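The Wash Flat

by the tenant of the top floor back

So I'd been going to the Lucero for three years. It's the launderette at the bottom of the hill in Fenstead, between the bookie's and the shop that only ever seems to sell lampshades, and it's open 24 hours, which sounds glamorous until you've been in there at two in the morning with a bag of towels and a man asleep against dryer six. I liked it, though. I had my machine (second from the door, the one with the dent) and I had my chair, and I knew which change slot ate your pound.

Then my building got sold and I had to find somewhere else in a hurry, and I ended up on Flatuto. If you've never used Flatuto, don't. You put in what you can pay and it shows you four places you can't afford and one with no windows. But I'd typed in 400 a month for a joke, really, and up came a top floor back, one room and a kitchen and a bathroom, with one line of description that said OWN WASHING MACHINE. No mention of heating. No mention of a bed, come to that. Just the washing machine, in capitals, like it was a sea view.

I went on the 38 to see it. The woman who owned it lived downstairs and gave me the key through a gap in her door because she was on the phone to her sister, and I went up on my own. The bed existed. The window looked out over the yard and somebody's runner beans. And through the kitchen, in the little back room with the grey floor, there was the machine, white, against the white wall, looking quite pleased with itself. I said yes through the gap in the door on my way down.

I moved in on a Wednesday with everything I owned in nine bags, six of which were washing. I'd been saving it up, you see. I'd had this idea of myself, in my own home, doing a wash whenever I fancied it. Barefoot! With toast! I'd even bought a basket, a round white plastic one with a brown woven sort of rim, because it looked like something a person who had their life together would carry about on one hip.

And then I stood in front of the machine and found I couldn't read it.

The writing was all in Chinese. There was a good solid block of it in small grey letters on the front, obviously instructions, obviously very clear and helpful to anyone who could read them, and I'd got as far in my education as GCSE German. Next to it was a little red and white warning triangle. I'm not good with a warning triangle. Warning about what? I went downstairs and knocked.

"Oh, it's a lovely machine," said the gap in the door. "My last tenant brought it. She had it sent from her mum's."

"Do you know how it works?"

"I've got my own," she said, and went back to her sister.

She did give me a number for the last tenant, written on the back of an envelope. I looked at it for two days. I hate ringing people. I wore my interview trousers to work, and then I wore a skirt I'd last had on at a wedding, and somebody in the Skormont canteen asked if I was going anywhere nice. (Skormont is where I work, it's gaskets and seals, mostly for boats, and no, that didn't help me one bit with the washing machine, although I will say I have opinions about the rubber on it and they're favourable.)

On the Friday night I sent a message. I wrote: Hello, I live in your old flat and I don't know how to work your washing machine, sorry. It took me four goes to get it down to that.

She answered in less than a minute. She wrote: HAVE YOU BEEN DOING IT BY HAND

I said I hadn't been doing it at all.

She wrote: oh no. Then: is the cable still too long? And I looked, and there it was, the white lead, wandering off across the floor in a big loop as if it was on its way somewhere else. I said yes. She said she'd tripped over that cable every morning for two years and she missed it, wasn't that daft.

She told me to open the door and leave it open for a bit because it needed to breathe. She talked about it like that, as if it were an old dog. She said get your basket, put it right in front, underneath, and sort your colours where you can see them, and send her a picture before I put anything in, because she didn't trust me. She'd known me for ten minutes.
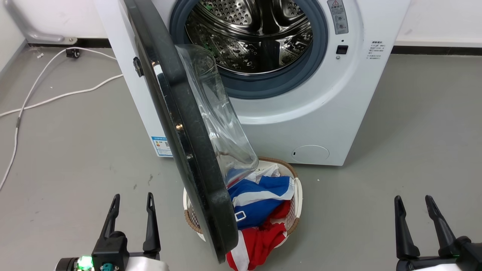
Door wide open, basket underneath, as instructed.

You'll have noticed the stripes. She noticed the stripes. I've always bought stripes, I don't know why, I go into a shop for something plain and there's a sort of fog and I come out with another one. There was the blue and white one on the top and the red and white one hanging half out of the front because I'd rammed it all in any old how.

She wrote: the red one is going in on its own.

I wrote that it had always gone in with everything at the Lucero.

She wrote: and what colour were your whites

Well. I went and got a pillowcase out of the bag and had a look at it under the bulb. I'd always thought of it as cream. I'd honestly have sworn I'd bought it cream.

So out came the red one, and out came the bit of white I'd shoved in at the side, and she started me off. She did it all from memory, which I thought was impressive. She'd been gone since May and she was 1,000 miles away by then, in a flat with a shared laundry in the basement and a rota on the wall, and she was lying on her bed with her eyes shut (she told me this) turning the thing in her head. No, the other way. Back a bit. Now wait for the click. Did it click? I said it might have. She said you'd know.

It clicked. She was right, you do know.

I put the door to and leaned on it with my hip, and I pressed what she told me to press, and for a second there was nothing whatsoever, and then the water came in. I sat down on the floor. I'd meant to go and make the toast but I stayed where I was with my back against the wall, watching the blue stripes go over and over, and I wrote: it's going.

She wrote: send me the noise.

I thought that was an odd thing to ask but I held the phone up to it and did her a whole minute. It's got a noise, I'll give it that. It sort of hums on the way round and then has a little cough at the bottom, hum, hum, cough. I'd have called someone out about that cough if I'd been on my own.

She didn't answer for ages. I made the toast after all. I ate it standing at the back window looking at the beans, and I'd got as far as the crusts before the phone went.

She wrote: my mum used to do hers at night when it was cheaper. I slept next door to that for eighteen years. I can't sleep here, it's too quiet.

I didn't know what to say to that. I'm not quick with that kind of thing. I thought about asking why she'd left it behind, if she felt like that about it, and then I thought about getting a washing machine down three flights and across however many borders, and I didn't ask. I wrote: it does the cough lovely. She sent back a thumbs up and then a cup of tea.

When it got to the spin it walked. She'd warned me about that. She'd said put your foot against the corner, so I did, I stood there in my socks with one foot up like somebody on the prow of a ship, holding it against the wall while the whole floor buzzed. The woman downstairs banged on her ceiling. I couldn't tell if it was a complaint or a hello. It went on for six minutes and my leg went completely dead.

Then it stopped, and I got my basket and did the hip thing, and I hung everything out over the bath and the backs of both chairs, and the whole place smelt of clean cotton, even the stairs.

I do it most Fridays now. I put it on last thing, when I've cleaned my teeth. I've still got the envelope, it's stuck up in the kitchen, with the settings written round her number in biro, whites and darks and one that just says RED, and there's one she made me add that's for jumpers, where you have to wait for two clicks. I've still not managed two clicks. I've got a grey jumper that's been waiting on the chair since the clocks went back.

And before I go to bed I ring her, I just ring now, I don't even think about it, and if she's had a bad week we don't talk much. I put the phone down on the floor next to the cable, up close, and leave it there, and pull the door to. In the morning the battery's flat and the call says it went on for an hour and something. I've never asked how much of it she hears.

I went past the Lucero the other day, on the 38. There was somebody in my chair.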